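Search this site Enter keyword Go

Metal Sorting Bins: Frequently Asked Questions

What sizes do the Custenon bins come in?
There are 3 sizes: small, medium and large. All of them are open at the top and have no lid. The large one is meant to sit on a table or bench, so measure the surface before you order. Outside dimensions are on the product sheet that comes with your quote.

Do you sell wooden bins too?
No. For wooden boxes and crates, try Pustuvwood. Their medium crate fits on the same shelf as our medium bin.

Why are the sides sloped?
Small things slide down to the floor of the bin and don't get stuck high up along the walls. It also makes the last few items easier to pick out. The slope means the floor is smaller than the opening, so go by the floor measurement if you are storing long items.

Can I put a bin on a wooden table?
Yes. Lift it into place and don't drag it, or the bottom rim may mark the wood. Felt strips can be ordered separately as part 44. They stick to the rim and need a clean, dry surface.

How much can I put in one?
For mixed household items, we suggest filling it no more than halfway. You can go higher, but you will spend more time digging. Keep heavy tools in the small size, where the bin is still easy to lift when full.

Will the inside scratch?
Yes. The floor is bare metal and will show scuffs and streaks with use. Coated panels can also scratch and wear through to a darker patch, mostly along the lower edge where things rub. We treat this as normal wear and do not replace panels for it.
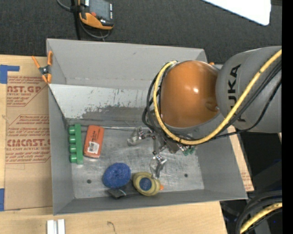 Long, narrow things are best stood or laid along a side wall, with the middle of the floor left open. Put them in first. If they go in last they tend to end up across everything else.

What are the holes in the floor for?
They are bolt holes, for customers who want to fix the bin to a bench. You can leave them open. If you keep screws or beads in the bin, cover the holes with tape from underneath.

How do I clean it?
Empty it, wipe it with a damp cloth and dry it right away. Do not use steel wool on the coated parts. Old label glue comes off with warm water and dish soap.

Do Kovia dividers fit?
They fit the small and medium sizes. They do not fit the large one because of the slope.

Where can I pick up an order?
At the Stępień warehouse, Thursday only. Bring your order number. Orders that are not picked up after 3 weeks go back into stock, and we refund the price of the bin.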